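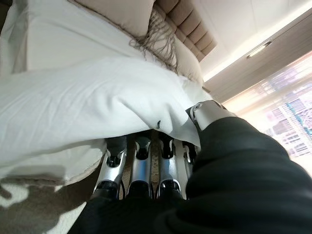 1 min read · 3 replies

jlu_11
How do you get a white duvet to lie flat? Mine still has creases after I pull it straight.

valard300
Shake it from the foot end first, then fold the top back below the pillow.
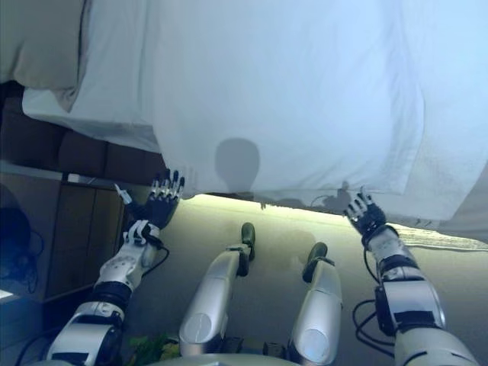 Do the sheet before any of that. If it bunches on one side, the duvet will too.

zhenhua_z
Disagree. I never touch the sheet and mine looks fine.
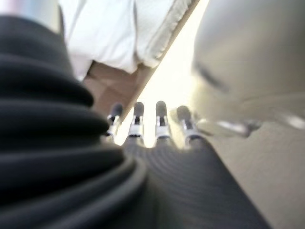

Creases come from the dryer. Take it out damp.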